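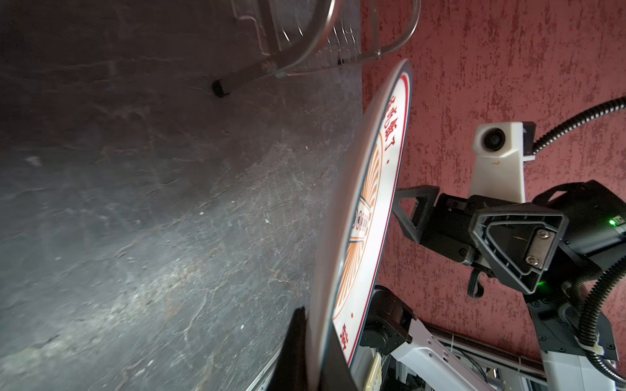

My good plates used to live in one wobbly stack, and I chipped two of them before I finally switched to storing them upright. It's a quick job! Start by clearing a stretch of counter and wiping it down. Set your rack on it and press on each corner - mine is clear acrylic with thin slats and a little black rubber foot on the leg, and I like that it doesn't hide a plate with a pattern, like the white one with the orange sunburst and the thin red line around the rim.

Next, sort by size. Big plates go in first, at the back, with all the fronts facing the same way. Lower each one straight down with a hand on either side and let go slowly. If it leans, move it over a slot.

I leave a gap between the heavy ones so I can get my fingers in. Bowls I still stack - they never sat right in my Lelora rack, and I gave up trying.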